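Murthy College is a residential college of the University of Gedbridge, in Nodedstead. It houses 126 undergraduates and was known as Ploltow Hall until its renaming, which followed a long dispute between students and the governing body.

The hall was named after the Ploltow estate, whose owners gave the land. In November a student petition asked for the name to be dropped on account of the family's income from plantations. It gathered 1,390 signatures, against the 100 needed to force a debate.
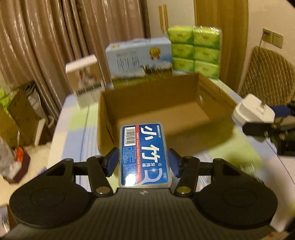 The governing body at first declined to act – its reply cited the terms of the gift – but agreed to take legal advice. The advice found that the deed covered the use of the land and was silent on the name. 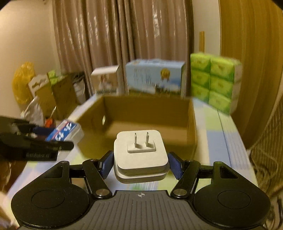
Renaming

The change was approved on Feb 12, 2024. Leonor Henriques, then head of the college, signed the order. Some former residents objected, and the older name remains on the boundary stone, which is a listed structure.

The college library holds 3,000 volumes, mostly in law and history. Its catalogue still uses the shelf prefix PH.

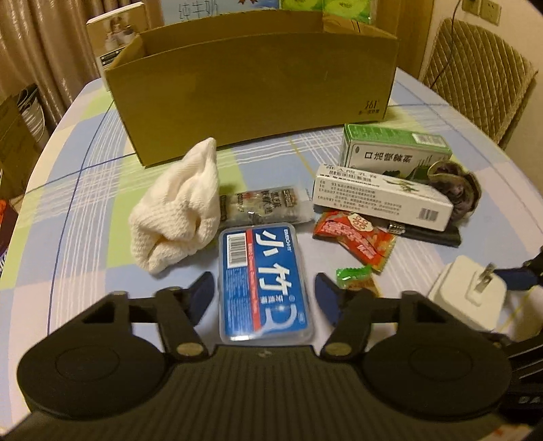 Box of floss picks with a blue label.

See also: Gedbridge Students' Union; List of renamed university buildings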